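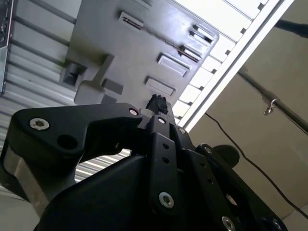

No. 16

So I finally made my grandmother's cardamom buns, and oh boy, the dough had opinions. Her card says 535 grams of flour and then, in pencil, "or more" (thanks, Grandma!). I went with more. By nine in the evening I had something like a bowling ball and had to knead milk back in, a spoonful at a time, while the butter went soft on the counter.
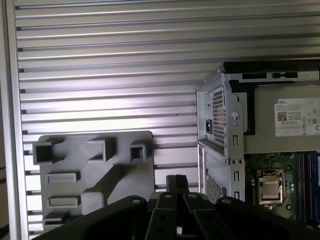 My friend Venla Peltonen swears by crushing the pods yourself, and she's right, the smell is unreal! I'm still picking husks out of the mortar though. Next time I'm letting them rise overnight and starting with less flour.
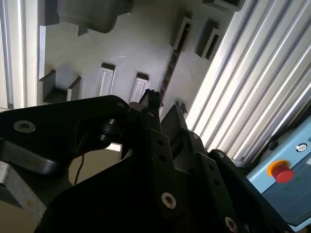 Black plates and a silver screw, against gray.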